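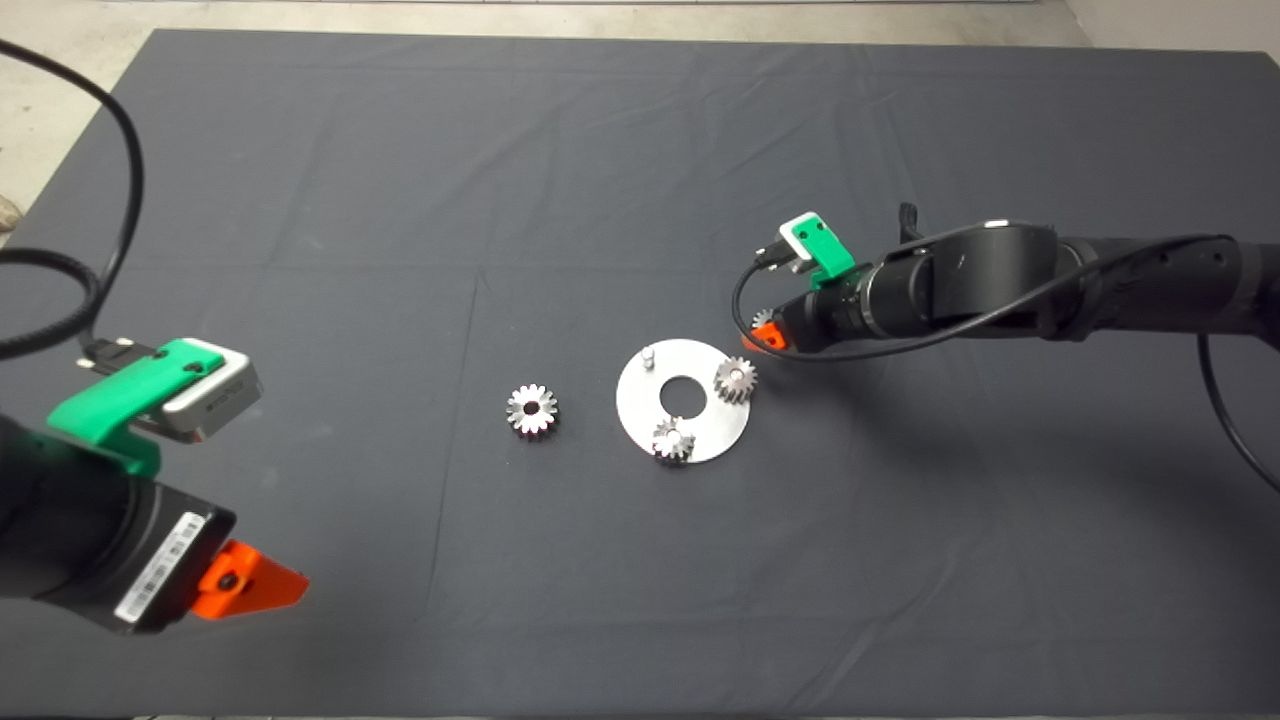
大块桌布的洗、晾、熨、收:从一身折痕到平平整整

桌布一铺开,整张桌子就像换了件衣服,我太喜欢这个瞬间了!可是大块的布折在柜子里久了,拿出来满身都是格子印,客人还有半天就到,你站在桌边用手掌使劲抹,抹了半天一条印子都没少。这篇就写怎么对付它:怎么洗、怎么晾、怎么熨(包括没有熨板、没有大台面的熨法),还有收起来的时候怎么折,下回才能少受罪。

我自己的桌布最长的一块有三米多,家里又没有院子,所以下面的办法都是在普通公寓里试出来的。有院子、有大晾衣绳的朋友,羡慕你们,晾晒那一节可以直接跳过。

先弄清楚手里是什么料子

翻到背面找水洗标,找不到也别慌。

纯棉:摸着柔和,喷一点水颜色马上变深,吸水很快。耐高温,皱得快,熨开也快,最适合拿来练手。

亚麻和棉麻:有骨感,捏一把就是一把褶子,松手不回弹。这种料子我又爱又恨,半干的时候熨最听话,彻底干透了再熨要多花一倍工夫。有些人就喜欢亚麻那股松松皱皱的劲儿,那更好,抖一抖直接铺上,只把正中间那条大折痕处理掉就够看了。

涤纶和混纺:抓一把再松开,大半会自己弹回来。平时省心,可是一旦在高温里压出死褶(比如烘干机里闷了一夜),就特别难去,因为纤维是被热定了型的。处理它要有耐心,温度要低。

带涂层的防水布、PVC 布:正面光滑,水珠能滚。这类绝对不要用熨斗直接碰!后面单独有一节。

绒面、提花、带绣花的:从背面熨,下面垫厚毛巾,绣花会陷进毛巾里,熨出来还是鼓鼓的,很好看。

分不清的时候,找一个折边里侧,用最低温轻轻点一下,看有没有发亮、发黏、发硬。点完等一会儿再摸,刚烫过的那一下手感会骗人。

洗之前的五分钟

先把布拿到窗边抖干净。面包渣、蜡屑、饭粒要是跟着进了洗衣机,会粘得到处都是。

然后铺开找污渍,用夹子或者别针在旁边做个记号。大块布一团起来,你绝对找不回刚才那滴酱油。

几种最常碰到的:

油渍。涂一点洗洁精,用指腹打圈,停一刻钟再洗。深色布上的油渍干了以后是一块更深的影子,洗完湿着看不出来,所以一定要趁干的时候标记好。

红酒、果汁。先用干布按,按到布上不再转移颜色,再从背面用凉水冲。别搓,一搓就开花。白色和浅色的棉布可以接着用氧系漂白剂泡,按包装上的量来,深色布先在边角试一下。

蜡烛油。放冰箱冷冻一会儿,变脆了用勺子背刮掉,剩下的印子上下各垫一张厨房纸,低温熨斗压一压,油会被纸吸走,换几次纸就干净了。第一次看到蜡跑到纸上的时候我高兴得叫出声来!

茶和咖啡。越早处理越好,凉水冲过之后涂一点洗衣液。放了几个月的陈渍我成功过,也失败过,看运气。

咖喱。老实说我对咖喱没有什么好办法,日晒比任何洗剂都管用,白布洗完湿着挂在太阳底下,黄印会一天比一天浅。深色布就别晒了,晒出花来更糟。

机洗

洗衣机不要塞满,大桌布单独洗,或者只搭几条餐巾。布在水里要有地方翻身,挤成一坨既洗不干净又全是死褶。

水温:浅色棉麻可以用温水,深色一律凉水。深灰、藏青、黑色这些颜色,前几次洗多少都会掉一点浮色,单独洗,翻到反面洗,洗衣液少放,粉状洗衣粉在深色布上容易留白道子。

洗衣液的量比你想的少。我现在一整块大桌布只放以前一半的量,布反而更软,颜色也更清楚。以前晾干以后有一股硬邦邦的手感,我还以为是水质问题,后来发现就是没漂干净。

柔顺剂我不放。它会让棉布吸水变差,桌上洒了水都在表面打滚。餐巾更不要放。

脱水是重点!转速开到最低,或者时间减半。布出来的时候可以重一点、湿一点,这点水分会在晾的时候靠自己的重量把布往下拽,等于免费帮你拉平。很多人桌布皱,根源就在强力脱水那几分钟里。

洗完马上拿出来。马上。我定闹钟。

手洗

绣花的、老的、有纪念意义的布,我会放进浴缸里手洗。放半缸凉水,加一点中性洗衣液,搅匀了再放布,用手掌一下一下往下按,像揉一大团很松的面。泡一刻钟就放水,别泡过夜。漂洗到水清为止,一般要换三次水。

手洗的布不要拧。在浴缸里把水放掉,让它自己堆在那儿沥一会儿,再用大浴巾卷起来,人跪上去压。卷寿司一样,特别解压,强烈推荐给上班上到心烦的朋友。

晾的讲究

大布晾得好,熨的工作量能少一大半,所以这一节我写得啰嗦一点。

出水以后先抖。两个人最好,一人抓两个角,面对面往后退,绷紧,一起往下甩,"啪"的一声,那个声音太爽了。一个人的话,先抓住长边的中间甩,再分别甩两头。

甩完找布边。把布边对齐,用手掌从中间往两头捋,把卷起来的边一段一段捏平。布边晾歪了,整块布都是歪的,以后怎么铺都差一截。

晾的时候尽量横跨两根杆,中间隔开一点,风能从里面穿过去。只有一根杆的话,把布搭过去,一边长一边短,长的那边多一点点,晾到半干换个位置再搭一次,杆子压出来的那条印就不会太深。也可以在杆子上先套一根剖开的泡沫管(水管保温用的那种),弧度变大,几乎没有印。这个小东西便宜得很,我给家里两根杆子都套上了。

夹子夹在折边上,别夹在布面上。木夹子受潮有时会掉色,浅色布用塑料的。

深色布晾在阴凉通风的地方,反面朝外。白布随便晒。

准备熨的棉麻,晾到摸上去凉凉的、有点潮但不沾手,就收下来。来不及马上熨,就松松卷起来装进塑料袋,扎口,放冰箱冷藏,第二天拿出来还是潮的。对,放冰箱!老一辈常用的法子,夏天尤其要这样,不然闷在袋子里会有味道。别超过两天。

没有大熨板怎么办

普通熨板对付衬衫正好,对付桌布就像在板凳上擀一张大饼,熨完这头那头又掉到地上皱了。我的做法是直接在饭桌上熨。

桌面先铺一层厚毛毯,没有毛毯就用两条大浴巾拼起来,上面再盖一条旧的纯棉床单,拉平,四边掖到桌子底下。这样热气不会直接进桌面。漆面的木桌要小心,蒸汽穿透以后会留白雾印,毛毯底下最好再垫一层铝箔或者隔热垫。玻璃桌我不建议,冷热一激有风险,换地方。

没有合适的桌子,地上也行。地面扫干净,同样铺好垫层,人跪着熨,膝盖下面塞个靠垫。腰不好的朋友请选桌子。

我有一阵子迷上做专用熨垫,用旧毛毯和坯布缝了一张,能卷起来立在门后面,用了好几年。做法简单极了:毛毯裁成桌面大小,坯布每边多留一掌宽,包过去缝一圈就行。针脚歪一点完全没关系。

熨的顺序

水箱里加水。自来水硬的地区用纯净水或者凉白开,不然哪天喷出一口黄水,正好喷在白布正中央,想哭都来不及。

先空喷几下,对着旧毛巾喷,把喷孔里的脏东西吹出来。

从背面开始。深色布尤其要从背面熨,正面直接熨容易发亮,那种亮斑在灯底下特别显眼,而且很难去掉。非要熨正面,就盖一块薄棉布,纱布、旧手帕都可以。

先熨中间那条主折痕。把它摆在桌子正中,喷潮,等一分钟让水渗进去,再沿着折痕走。熨斗往下压住,停两三秒,提起来,往前挪,再压。来回推拉会把布推歪,斜着推尤其糟糕,菱形的桌布就是这么来的。

接着往两边熨,每次处理桌面这么宽的一条,熨完把布往前送,让它搭在对面的椅背上。椅子上先铺条干净床单。熨好的部分不要堆在地上,热的布最容易记住新褶子,搭着放凉它才算真正定下来。

折边最后熨,轻轻压一下就行。四个角从外往里,角尖用熨斗头点一下。

顽固的折痕,喷稀释的白醋水。一份白醋兑三份水,喷上去,盖薄布熨,味道散得很快。醋水先在不显眼的地方试,我有一块便宜的深蓝布就被它弄出过一圈浅印,铺的时候只好永远用花瓶压着。

温度上,棉麻用高温加蒸汽,混纺用中温,涤纶用低温。一次要熨好几种料子的话,从温度低的开始,熨斗升温快,降温慢得让人着急。

如果你只有挂烫机

也能用,而且去格子印相当顺手。把布铺在桌子上,四边垂下来,在一侧下摆上夹几个有分量的夹子,把布绷住。喷头贴着布面慢慢走,另一只手戴上手套,在下摆处轻轻往下拽。蒸汽过去以后别急着碰,等它凉。

挂烫机对厚棉麻的主折痕有点吃力,多走两遍,或者在折痕上先喷水。喷头走得越慢越好,像在给布讲故事,急不来。

完全没有工具的应急办法

客人快到了,熨斗坏了,或者你在外面租的房子办聚会,根本没有熨斗。我全都经历过!

喷雾瓶装清水,布直接铺在桌上,喷到均匀地潮,用手掌从中间往四边推,推完把四个角往下拽一拽,开风扇吹。棉布这样弄,一两个小时以后能看,近看有浅印,摆上盘子就没人在意了。木桌面要先垫点东西再喷。

吹风机也行,喷潮以后开热风,一手吹一手捋,只处理最显眼的那几条。

洗澡的时候把布挂在浴室里,关上门,让热气熏一熏,出来以后马上抖、马上铺。涤纶对这一招的反应出奇地好。

有烘干机的话,放进去时丢一条拧干的湿毛巾,低温转十分钟,停了立刻拿出来铺。拿晚了白忙。

还有一招是骗眼睛:在桌子中间压一条窄的桌旗,最深的那条折痕正好盖住。再撒几片叶子、摆几根蜡烛,谁还看布。

涂层布和 PVC 布

这类布去折痕靠温和的热和时间。前一天晚上就铺上桌,让它自己趴着,能平一半。剩下的翻到背面,用吹风机低档隔一掌远吹,吹软了用手抚平,上面压几本大书放凉。

也可以卷着放。找一根粗纸筒,正面朝外反着卷,和折痕较劲的方向相反,放一晚上。

脏了就用湿布擦,不要进洗衣机高速脱水,它不透水,水兜在里面机器会跳起来。我楼下邻居因为这个上来敲过门。

铺的时候

布两边垂下来的长度,平时吃饭一掌多一点就好,坐着不会蹭腿。正式一点的晚饭可以垂得更长。圆桌配方布也好看,四个角垂下来像裙摆。

铺之前先在桌面放一层薄的绒垫或者旧毯子,碗碟放下去声音会变得很闷很舒服,布也不会打滑,整张桌子看着一下子厚实起来。我试过一次以后再也回不去了。

找中线:把布对折轻轻捏一下中点,对准桌子中点放下,再往两边展开。比铺好以后东拽西拽省事太多。

深色布上会看得见毛絮,铺好以后用粘毛滚筒走一遍,顺着一个方向。家里有猫的,滚筒请放在伸手就能拿到的地方。

收纳:下次少熨一点

能卷就别折。我现在几块常用的都卷在纸筒上,纸筒问布店要就有,人家正愁没地方扔。筒外面先包一层白棉布或者无酸纸,防止纸板的黄色染到布上。布先沿长边对折一次,再卷,卷得松紧均匀,外面套个旧枕套,立在衣柜角落里。

不想占地方,就挂着放。裤架下面那根横杆套上泡沫管,布折成三层搭上去,一个衣架挂一块,一眼就能看到有哪些,挑的时候特别开心。

只能折的话,每次换个折法。这回对折再对折,下回折成三等份,折痕不会老是落在同一条线上,亚麻尤其要这样,同一条线折久了纤维会断,磨出一条发白的线来。折的时候在弯折的地方夹一卷软纸或者一条旧毛巾,折痕就变成圆弧,下回铺开浅得多。

收之前一定要干透。熨完带着热气就收进抽屉,容易发霉,至少晾两三个小时。也别上浆以后再收,浆过的布放久了会发黄,还招虫子。想要挺括,就等到用之前再喷。

抽屉里放什么防虫?我放香柏木块和薰衣草小包,都不直接碰到布。樟脑丸的味道会沾到布上,吃饭的时候闻着实在扫兴。

贴个小标签吧!写上尺寸和料子,夹在卷外面。我以前每次都要把所有的布全部抖开才能找到那块圆的,抖完又全皱了,现在想起来还生自己的气。

常见的几种失败

熨出了亮斑。用湿布盖着,蒸汽开大,悬空喷,再拿软毛刷顺着纹路刷。轻的能救回来,重的只能淡一点。

越熨越歪。重新打湿,两个人对着斜角拉,把短的那条对角线拉长,拉到四个角像直角了再晾。

熨完以后出现水印。多半是喷水不均匀,把整片都喷潮,重新熨一遍。

焦黄。很浅的黄,棉布可以马上用凉水泡,再用氧系漂白剂,有机会褪掉。已经变脆的就救不了了,剪掉,剩下的布做餐巾,一块大桌布能出好多条,我家现在用的格子餐巾就是这么来的,边锁得歪歪扭扭,每条大小都不一样。

熨斗底发黏。断电,趁还有点余温,用湿布蘸小苏打糊擦,喷孔里的用棉签掏。擦完先在旧毛巾上走几遍,再去碰好布。

缩水。新买的棉麻布第一次洗多少会缩一点,买的时候就留出余量。已经缩了的,潮着的时候两个人拉一拉,能找回来一小截。

下次我想写餐巾的折法和锁边,手边正好攒了一堆零头布,颜色多得我自己都挑花了眼。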